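Progress report to the Kolatent Fund
Project: Reusable tableware for school canteens, Lestano district
October 5, 2018

Dear colleagues,

With this report we inform you about the first period of our project. The work goes mostly according to the plan, with one delay which we explain under point 2. The small cup is the same in each of the three pictures.
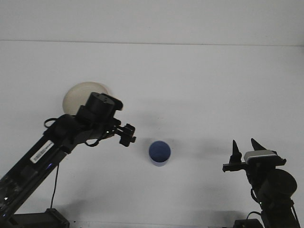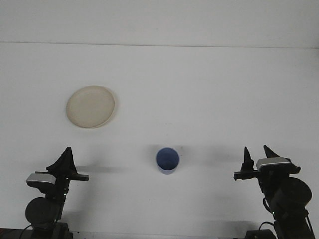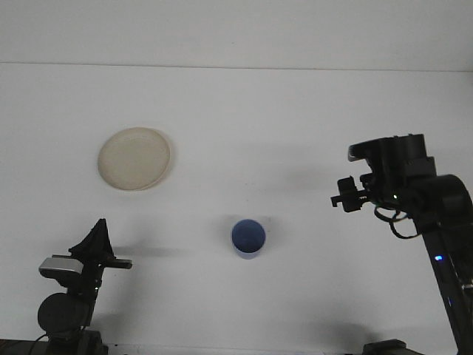
1. Canteens and pupils
Three schools have joined the project and 868 pupils now eat their lunch from reusable plates and cups. The Montoya school was the last to start, after the summer repair of its kitchen floor. The cooks there asked for a longer training, and we gave them two afternoons in place of one.

2. Washing
The delay concerns the dishwasher for the Bomari school. The supplier delivered a model which needs a stronger electric connection than the building has. Until the electrician finishes, the staff wash by hand in two sinks. This takes 30 minutes more each day and we pay these hours from the reserve. We expect the connection to be ready before the end of October.

3. Losses and breakages
We ordered 300 spare pieces and more than half are still in the store. Most losses are cups, which children carry to the playground and forget. One school has put a crate by the door – this helped quite well, and we will suggest it to the others.

4. Parents
The parents' evening in Montoya was well visited. Several parents wanted to know which washing liquid is used, so we have added this to the information sheet. The translation of the sheet is still missing its last page.

5. Money
Spending is within the budget, except for the line "Training". We kindly ask for your permission to move the unused part of the line "Printing" there. The table with all costs is sent separately, together with the receipts.

With kind regards,
The project office, Lestano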